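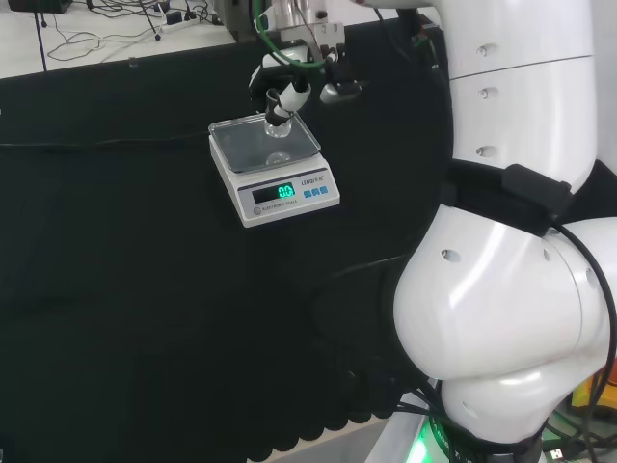 Page last changed: October, 16:20

Clollosari job, east block. Notebook entry, site cabin.

Screed in the ground floor corridor went down this morning. Pour started at 7.40 and the last bay was closed before lunch. The pump hose blocked once at the bend by the lift shaft and we lost half an hour clearing it. Bay 4 took longer than the others as the edge strip had come away from the wall and had to be taped back.

Levels checked against the datum on the stair landing. Design level is 3416 and bays 1 to 3 are all inside tolerance. Bay 4 reads high at the door to the plant room, so the frame there may need trimming. Hanyu Hou to look at it before the joiners get their dimensions.

Isten delivered the second load of blocks. Ticket says 2000, signed for as unchecked. Two pallets had split wrapping and I put them by the gate, apart from the rest. Still no wall ties. Their yard says the ties are coming from Brasov with the lintels and can't give a day for it.

Opening widths for the lintels, as measured: the plant room is 3063 clear between the blockwork. The drawing has it wider. Xiaoqing Wan has the marked-up copy and will raise it with Zeng, who have not answered the last query about bearing lengths either. 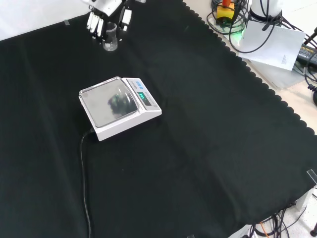

To do

Keep everyone off the corridor until the screed can take foot traffic - barrier at both ends, and lock the plant room door from the outside.

Chase Isten for the ties and ask for a proper delivery note this time.

Move the mixer to the north side before the scaffold goes up.

Re-read bay 4 with the other level. The tripod was on the boards this morning and I don't fully trust the reading.

Hanyu has the key to the store.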